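I've been putting off writing this one up because my wrists hurt, which should tell you how July has gone so far!

So, the short version. I've been spending my evenings collecting demonstrations with a pair of hand-held grippers, one in each hand, tidying the same bits and pieces over and over so that a policy can (hopefully) learn to do it without me. The target I set myself was 1850 episodes. I'm at 112. Yes, I know.

The old way, when I was at Skallport, was driving the arms remotely from a desk, and I was properly bad at it. There was always that little lag, and I'd overshoot, then creep back, then overshoot the other way, and all that dithering went straight into the data. Holding the grippers myself is so much quicker. I can feel when something's about to slip, and I stop thinking about the joints altogether. The price is that it's very easy to do things a real arm couldn't possibly copy – I twist my wrist round some silly angle, or lean in from over the top, and then the replay throws half the episode out.

Peadar Dolan had a look through my first batch and said I was moving like someone late for a bus. Fair. I now try to pause for a beat before I close the jaws and another before I let go, and the grasps look far cleaner when I scrub through them.

Snack packets are my nemesis at the moment. A box is a box, you come at it square and that's that, but anything in a crinkly wrapper changes shape as soon as you squeeze. I've started going for the middle of the packet and easing off the trigger a touch. I also shuffle everything in the tray between goes, or I end up teaching it one particular pile by heart.

The other thing I keep getting wrong is the second hand. When the right one hasn't got a job I let it drift, and then the model learns that drifting is part of the task. I had to bin 7 episodes last night for exactly that, and another 3 where I'd forgotten to start recording on one side. Grr.

Anyway, back to it after tea, and I'll post the first training run once I've got enough to bother with.

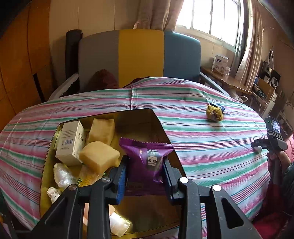
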